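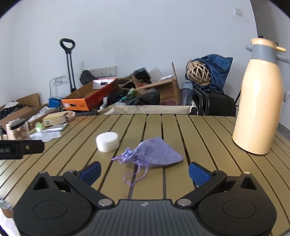

Setting up your Plelora drip timer

I've run mine on the back porch tomatoes since March, so these are the steps I really use (the folded sheet in the box skips half of them!).

1. Shut off the faucet and screw the timer on by hand. No wrench, please, the collar cracks.
2. Slide in 2 AA batteries and wait for the beep.
3. Hold SET until the clock blinks, then turn the dial to the right hour.
4. Pick your run time. I like 12 minutes for pots, and a bit more for anything in the ground.

Caution: don't leave it outside in a freeze. I lost my first one that way. 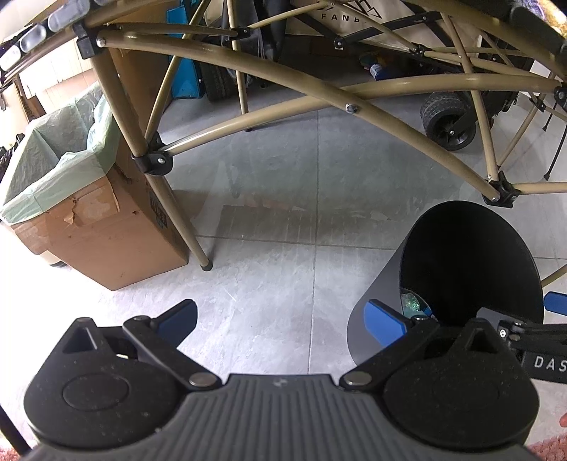
Page 12

5. Open the faucet all the way and press TEST. If it drips at the collar, reseat the washer and try again.

Note: changing the batteries wipes your schedule, so jot it down first!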